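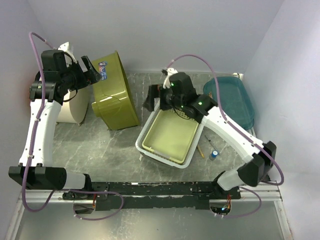 ## Bonddale Seed Tray Heat Mat

I start my peppers in January, in a back porch in Sumley that never gets properly warm, so I'm pretty fussy about heat mats! The Bonddale is the one I keep reordering for the shop. It holds a steady 70 degrees under a standard tray, and the cord is long enough – finally – to reach an outlet behind the shelving.

I've sold some 400 of these and had 8 come back, mostly for a sticky thermostat dial (Grurkasier swapped them all without a fuss).

- Fits one full tray or two halves
- Wipes clean, but please unplug it first
- Thermostat included, dial goes up to 100°F

If you're growing lettuce, save your money, it sprouts fine without one. Need the double-width version? That's the Faulkner, and I should have more in next week.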